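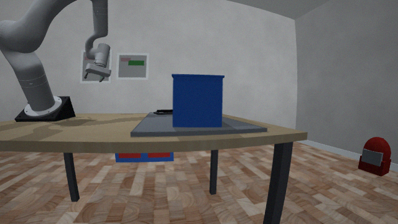 The wooden table, with two posters on the wall behind it.

Stories > Short fiction > The Hall at Irkel

The hall at Irkel cost 39 an hour, and the woman wanted it for two hours. She had written this in her letter, with the number underlined.

"For a play?" asked the man with the keys.

"For one rehearsal. We are eleven persons."

"It holds 60."

"Yes, I read it."

He opened the door and showed her the switches, the kitchen, the cupboard with the folding chairs. The stage was lower than she had hoped. She climbed on it and said the first line of the play, not loudly, and the line came back to her from the far wall a little late.

"The Trerkorano choir complained of that," he said. "They went to the Sirico rooms."

"And what did they pay there?"

"2390 for the season. They have carpet now."

She said the line again, slower, and left a space after it. This time the echo fell into the space like another actor who knew his part. Her father had played in a hall like this one, in February, in his coat, and she had sat under the stage stairs with an orange.

"I will take it," she said. "Until ten o'clock – is it possible?"

"Half past nine. Then I lock."

She counted the money into his hand, and he went to look for the receipt book.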